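Cup storage, revised

June 1, 2026

I replaced the glass tumblers with plastic ones. The old set weighed too much for the upper shelf, a Tikidholm unit whose brackets I don't trust, and two of the glasses had chipped rims.

The new cups taper toward the base, so they nest. A stack of four takes one footprint on the shelf. Nesting has a drawback: if a cup goes away damp, it sticks to the one below it. I now leave them upright and apart overnight and stack them in the morning.

Color assignment is teal for water, pink for anything with sugar in it. Mehwish Yousafzai suggested this after I complained about juice residue, and it has held up so far.

Fill level matters more than I expected. I measured 124 ml as a comfortable pour from a 600 ml bottle. Past that, the cup gets top-heavy, as the rim is wider than the base.

I'll check the rims for wear in July.

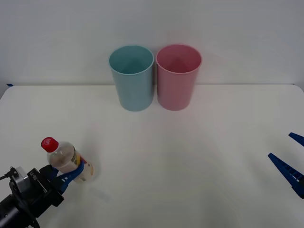 How do you separate two nested cups that are stuck?

Stand the outer one in warm water for a minute, pour cold water into the inner one, then twist gently.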